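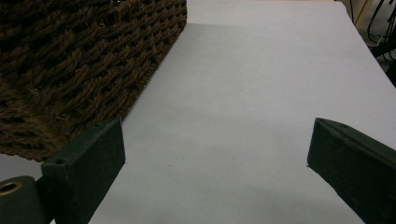

Rosalinda Mangubat wrote in to ask whether I could please post the whole rental cottage checklist in one place, with my comments left in, so she can stop scrolling through three old posts to find the part on smoke alarms. Fair enough! It's the list I walk through with a clipboard every time the Delorme Street cottage changes over to a long-stay tenant. Last full walk-through was 2020-12-23, and I've typed up my scribbles as they were.

OUTSIDE AND ENTRY

Front steps, handrail tight: OK. I lean my whole weight on it. It creaked a bit but didn't move.

Porch light: OK.

House number readable from the street: FIX. The vine has grown right over it again. I cut it back in June and you'd never know.

Front door deadbolt turns without forcing: OK, after a puff of graphite.

KITCHEN

Smoke alarm tested with the button: OK. Loud as ever.

Smoke alarm manufacture date: OK, but write it on the calendar. Rosalinda, this is the one you wanted. The date is stamped on the back, so you have to twist the thing off the ceiling to read it. Mine go in the trash at ten years whether they beep or not.

Fire extinguisher, needle in the green: OK. It hangs by the back door and not next to the stove (you don't want to reach across a fire to get it).

GFCI outlets trip and reset: one OK, one FIX. The one left of the sink trips fine and then won't reset. I've put tape over it and called the electrician.

Under-sink pipes: OK. Ran the water for a good while with a paper towel laid under the trap.

Stove anti-tip bracket: OK. Pull the stove forward gently and feel for the catch.

BEDROOMS AND HALL

Windows open all the way and stay open: FIX in the back bedroom. It's painted shut along the bottom, and that's the second way out of that room, so it gets done before anybody sleeps there. Top of my list.

Carbon monoxide alarm in hall: OK, new batteries in.

Tall furniture strapped to wall: OK for the bookcase. The dresser strap was unhooked, I suppose by somebody moving it to vacuum. Hooked it back up.

Baskets, rugs and small stuff clear of the heaters: OK. I keep a good three feet of bare floor, and I'm a pain about it.

Extension cords: none in use, hooray.

BATHROOM

Hot water at the tap: 120 degrees, OK. Use a kitchen thermometer and let it run first.

Fan pulls a square of toilet paper up against the grille: weak. Cleaned out the fuzz and tried again, much better.

Grab bar: OK.

UTILITY CLOSET

Water heater relief valve and pipe: OK, no drips.

Dryer vent: FIXED on the spot. I took out a wad of lint the size of a hat. Please, please check yours.

Breaker panel labeled: sort of. Two of the labels are in pencil and one just says "Rhiannon's room," from back when Rhiannon Voyle rented the place. I'm redoing those with the label maker.

STILL OPEN

Outlet left of sink, waiting on the electrician.
Back bedroom window, me, with a putty knife.
House number, me, with the clippers.
Panel labels, me.

The electrician should cost about $200, and I'll add the real number when the bill comes.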